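Stripping Down an Old Dell Tower for a Clean-Up and Rebuild

I picked up another old Dell tower in January (I know, I know, I have a shelf of them) and since two people have now asked me how I take these apart, I figured I'd write it all down while it's still fresh.

You don't need much. A Phillips screwdriver, a little tub for screws, some isopropyl alcohol, coffee filters or lint-free wipes, and a tube of thermal paste. I use the Grolano paste because it spreads easily, but whatever you have in the drawer is fine. Shut down, pull the power cord, then hold the power button in for a few seconds. Touch bare metal on the chassis before you reach in, and keep doing it!

Lay the tower on its side and take the side panel off. Now snap a few pictures with your phone. I skipped this on my first one and spent an entire evening working out where the front panel cable went.

Memory comes out first. Push the clips at the ends of the slots and lift each stick by its edges. Then the cooler: loosen the screws a little at a time, going corner to corner, and give it a gentle twist before lifting. Old paste grips like glue, and a straight yank can bring the processor up with it on some boards. 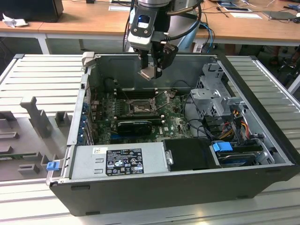
Next, the socket. Push the lever down and slightly out, let it come up, and tip the bracket back. Lift the processor straight up and set it somewhere padded. Whatever you do, keep your fingers, wipes and stray screws away from those gold pins. If you have the plastic socket cover, pop it on now.

I leave the graphics card where it is unless it's really filthy. Same goes for the power supply, and please don't ever open that one up. The drive caddy is the fun bit, just grab the blue tab and work it loose after you unplug the cables.

For dust I use a soft brush and short puffs from my Medska blower. Hold the fan blades still while you do it. Then wipe the old paste off the processor and cooler until the wipe comes away clean, and go back together in reverse order.

Last updated 2020-03-10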